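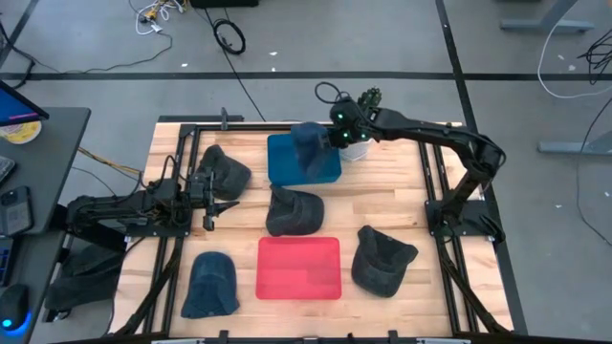

Caps and trays on a butcher-block tabletop.

Feb 19, 2019

So Padness has a new phone out, the Skevex 7, and once again the battery is glued in like it's holding the building up. I've been carrying one since last week and I like it a lot! The screen is gorgeous, the speakers are loud enough for my kitchen, and it survived a drop onto my driveway (sorry, Skevex). But I keep thinking about the old Laing I had before it, with the back you could pop off with a thumbnail. I bought a spare battery for that thing in August and got another good stretch out of it.

Padness will swap the Skevex battery for $94, and you mail the phone in and wait up to 12 days. Twelve days without a phone! I can't do that, and I doubt you can either. The usual excuse is that people want thin — well, I put mine in a fat rubber case the minute I got it home, and so did everyone I know.

Cillero still sells a phone with a removable back. It's chunky, the camera is so-so, and the case creaks when you squeeze it. I'd still take that trade on my next upgrade, and I wish one of the big companies would at least offer it as an option.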